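Padcombe Makers Forum > Paper and Card > Slot-together trays

grirar_jawad
Posted 25/12/2021
Merry Christmas all! I've got the cardboard bug again. It's a tray made of thin corrugated strips slotted into a grid, and I'm completely smitten with it. Narrow little compartments, taller wall at the front, just right for small wrapped snacks.
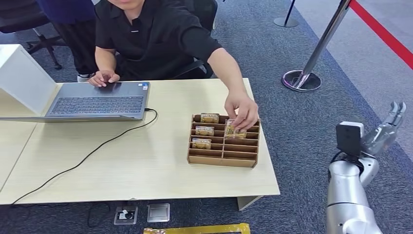
Trying out the snack tray, four packets so far

Khương
Oh I love that! Did you glue the joints? I've been making these since October and I still can't decide.

grirar_jawad
No glue, just slots! They grip really well if you cut them tight.

flistano
Lovely, but I disagree about the glue. Corrugated goes soft at the slots once people start pulling things in and out. Two dabs of PVA and it'll last years.

Khương
Sorry flistano, I'm with Jawad, being able to flat-pack it is half the fun :) 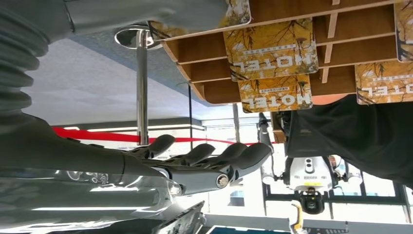

Sreekumar M
Stepped racks are my thing, so I'm jumping in! Wood for me every time if it's going to hold cards, and I'd have that brown one with the curved side panel tomorrow. The bare branches on golden yellow look gorgeous against it too. Has anybody got a template for that curve?

flistano
Draw round a dinner plate, works a treat.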